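Why Does a Shirt Crease? Wrinkles and Fibers in Everyday Clothes
Student project report, Kallerau Technical School

Our group wanted to know why some clothes come out of a bag ready to wear and others look slept in. We sent a survey to 200 students in February and got 134 answers. Of those, 69 said they never iron at all, which made us love this topic even more!

Cotton fibers are held in shape by weak hydrogen bonds. Moisture and pressure let those bonds slip and form again in a new position, so a bend gets locked in. 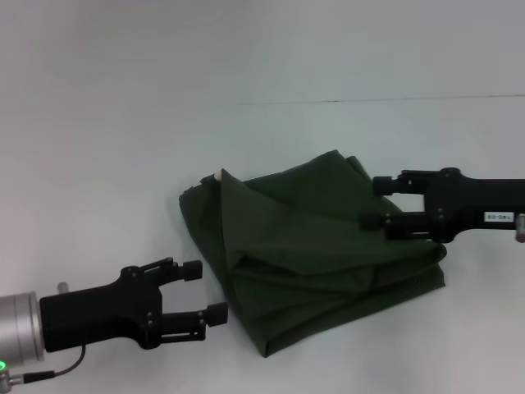
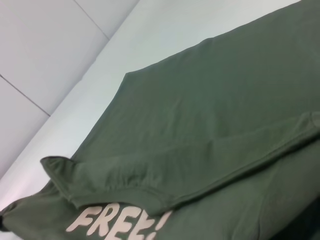
Polyester behaves differently (and we had great fun reading up on it), as its fibers take in very little water and spring back well at room temperature. Knits have an extra advantage over wovens, with loops that can shift and relax. Even so, green fabric on a white surface, as in both pictures, makes it easy to see how creases stay behind in soft cloth. Our next step is a humidity test with 4 fabrics from the Udetti mill shop, and we can't wait to start.

Kallerau Technical School, Textile Projects | Contact | © 2023 | Back to top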